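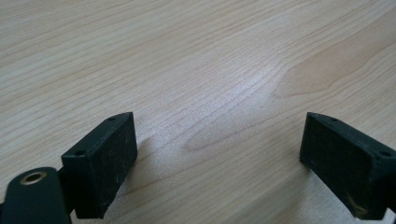

How should a light-colored wooden tabletop be cleaned between uses?

Wipe it with a soft cloth that has been dampened in plain water and wrung out well, moving the cloth in the direction of the grain, and then dry it with a second cloth. A mild dish soap may be added when plain water does not lift the mark. Everything else in this thread concerns the exceptions.

Feltidham Community Workrooms
1 June 2022
Care of the wooden worktables, Serrano Building. Posted as a thread for members, instructors and evening groups. (1/22)

2/22
The guidance applies to all pale wooden tops on the ground floor and in the upstairs sewing room. It replaces the printed card that was taped inside the supply cupboard. Members who still have a copy of the card are asked to discard it.

3/22
The earlier card recommended a vinegar solution. We no longer recommend vinegar on these tops. Repeated use dulled the finish on two tables in the sewing room, and both had to be refinished last November.

4/22
A note on grain. Pale tops show their figure more plainly than many members expect. Long wavy stripes, fine dark lines and areas where the lines bunch together into arches are part of the wood. They are not stains and should not be scrubbed.

5/22
We raise this point after an evening group spent a good part of its session trying to remove a rounded, darker patch with a scouring pad. The patch was figured grain. The scratches from the pad remain, and the table has been moved to the potting area.

6/22
To tell figure from a stain, look at the lines. Grain usually runs through a patch of figure and bends with it. A stain tends to lie across the lines without regard to their direction, and often has a hard outer ring.

7/22
Overhead light can make part of a top look whitish or silvery. Before reporting a pale patch, please move a step to the side and look again. If the patch moves with you, it is glare. If it stays in place, it may be a heat or moisture mark and should be reported.

8/22
White rings left by cups. Dry the surface and leave it uncovered overnight. Many light rings fade without treatment. Please do not apply mayonnaise, toothpaste, ash or a hot iron, all of which have been tried in this building.

9/22
If the ring is still present the next day, write the table number and the date in the maintenance book at the front desk. Diane Turcotte reviews the book each Wednesday and will decide whether the top is to be treated in place or taken to the shop.

10/22
Ink. Blot at once with a dry cloth and do not rub. Ballpoint that has dried should be left for the maintenance team. Alcohol wipes remove the ink and, in our experience, a portion of the finish along with it.

11/22
Glue. White craft glue may be softened with a warm damp cloth held on the spot for a minute or two, then lifted with a plastic scraper held nearly flat. Metal scrapers and craft knives are not to be used on any top.

12/22
Wax and crayon. Let the wax harden fully. Lift what you can with the plastic scraper and wipe the remainder with a cloth and a little dish soap. Dry the area afterward.

13/22
Polish. Only the Taline paste kept in the locked cabinet is to be used, and only by the maintenance team. Spray polishes leave a film that prevents a later coat of finish from holding. Please do not bring them from home.

14/22
Mats. A cutting mat is required for all blades, including rotary cutters and seam rippers. Mats are stored upright in the rack beside the door. They should be returned to the rack at the end of the session, as a mat left on a sunlit table for a week will leave a visible outline.

15/22
Equipment with hard feet or clamps should be set down on a felt pad. Lift it to reposition it. Dragging accounts for most of the long scratches recorded in the book this year.

16/22
We were asked whether tablecloths would be simpler. They were used in the main room for one season. Damp collected beneath the vinyl side and the cloths slid during cutting work, so the practice was ended.

17/22
Refinishing schedule. The 14 tops in the main room will be sanded and recoated over the summer, a few at a time, beginning with those nearest the windows. Leopoldo Lozano is in charge of the work and will post the table numbers on the door one week ahead.

18/22
A recoated top needs time to cure before it is used. Tables with an orange tag may not be used for any purpose, including coats and bags. The tag will be taken off by the maintenance team only.

19/22
Cost. The board has approved $3751 for the summer work, of which $2000 is for finish and abrasives and the remainder for labor. Member fees will not change. Questions on the budget may be sent to Azucena Maldonado at the front office.

20/22
A member asked why the tops are not simply replaced. Darragh Ó Dubhghaill, who built the original set for the Serrano Building, inspected them in the spring and found the wood sound. He estimates the tops are roughly 40 years old and sees no need to replace any of them at present.

21/22
Instructors are asked to leave five minutes at the end of each session for wiping down. Cloths are in the blue bin and used cloths go in the laundry sack, unfolded. Please do not hang damp cloths over the table edges. The finish is thinnest there, and that is where the first dark lines of moisture appear.

22/22
Leilani Tran will give a short demonstration of wiping, drying and glue removal before the evening sewing class. No sign-up is needed. Members of other groups may attend and should enter by the Fludier Street door.

Added in reply to several messages:
The same method may be used on the wooden chair seats. It should not be used on the painted shelves, where plain water is enough and soap leaves streaks.

Added:
Cloths for personal use may be taken from the blue bin, provided they are clean, dry and without buttons or zippers. Paper towels are acceptable for spills but should not be used for daily wiping. Spare plastic scrapers are available at the front desk on request.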